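Re-zeroing the grippers on a two-arm table cell

This page covers the routine we use on the two-arm cell at the Cirkow bench. It takes one person a bit under an hour if the fingers don't need new pads. The cell has two small arms facing each other over a plain white table, each with a two-finger gripper and a camera at the wrist. The job they do is simple. One arm picks a water bottle from the table and puts it in a basket, and the other one watches or takes over.

Do the routine when a gripper starts closing off-center, when a cable has been changed, or when the counter passes 1,808 cycles since the last check. The counter is on the second tab of the Plundura panel, under Service.

What you need

The hex keys from the arm kit
A lint-free cloth and a little isopropyl alcohol
A steel rule
One full small water bottle, cap on
The log book, or the log sheet if the book is out 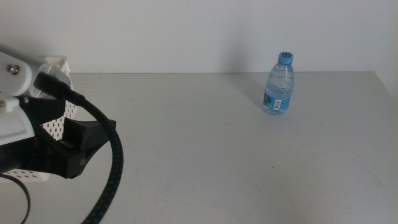 Cirkow, May 17, 2019

Step 1. Park and clear

Send both arms to park from the panel and wait for the status line to read Idle. Take everything off the table except the test bottle and the basket. Leave the basket on the gripper side, back toward the wall, and stand the bottle well away from it with open table in between. The taught path crosses that gap, and anything left in it will get pushed.

Wipe the table. Small specks and smudges don't matter to the arm, but grit under the bottle can make it rock.

Step 2. Check the cable

Look at the braided cable from the plug down to where it leaves the table. It should hang in a loose arc and stay loose when the wrist turns all the way in both directions. Turn the wrist by hand with the drives off. If the cable pulls tight at any point, feed more slack up from below. Don't fix this by tying it closer to the housing. We did that in April and wore through the sleeve at the tie.

Push the plug home with your thumb. It should not move. If it does, take it out, look at the pins and seat it again.

Step 3. Check the bolts

Go over the bolts on the white housing with the hex key. You are only checking that they are snug. The housing is plastic and will crack around the bolt head if you lean on it. Ľubica Slanina keeps a short key for this job in the drawer, and it is worth using because you can't get much force on it.

Step 4. Clean the fingers and pads

Open the gripper fully and turn the drives off again. Wipe both fingers with the cloth and alcohol, working along the grooves of the pads and not across them. Let them dry before you go on. Pads with torn or flattened ridges get replaced in pairs, never one alone. New pads come from Jovamico in bags of 9, so one bag always leaves you with an odd one. Put it in the spares tin.

Step 5. Set the zero

Turn the drives on and choose Gripper, then Close slow. The fingers should meet in the middle and stop. Press Set zero. Open the gripper again and read the position value. On our arms a good open reading is 740. If you get a few counts either side, leave it. If it is off by more than that, repeat the close and set once. Still off means a finger is mounted crooked, so go back to the bolts — the ones on the fingers this time — and start this step over.

Repeat for the second arm. The two arms keep separate zeros and the panel does not warn you if you have set only one.

Step 6. Check the wrist view

Open the wrist camera on the panel with the gripper fully open. Both fingers should come in from the bottom with clear table between them, and the tips should sit at about the same height. The fingers will look a little soft. Focus is set for the table, so leave the lens ring alone.
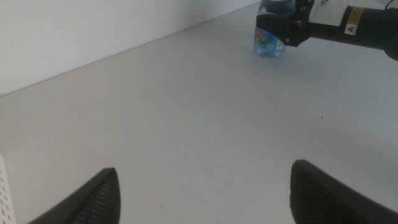
Now bring the other arm over the bottle at quarter speed, with your hand on the stop. Keep the first arm back and open. Stop the moving arm before the head touches the cap and use the steel rule to measure the gap. Write it down. Then jog down in small steps until the fingers are at grip height, and close.

Step 7. Test lifts

Run the lift program from the Kopecký folder, the one marked Slow. If the bottle slips, look at the pads first and the grip force second. If it tilts on the way up, the zero is off and you need step 5 again.

Once the slow run is good, run it at normal speed and then swap arms.

Step 8. Log it

Write the date, the open reading for each arm, the gap from step 6 and the cycle count. The last entry for the left arm was at 3,082 total cycles. Reset the service counter only, not the total. The two buttons are next to each other.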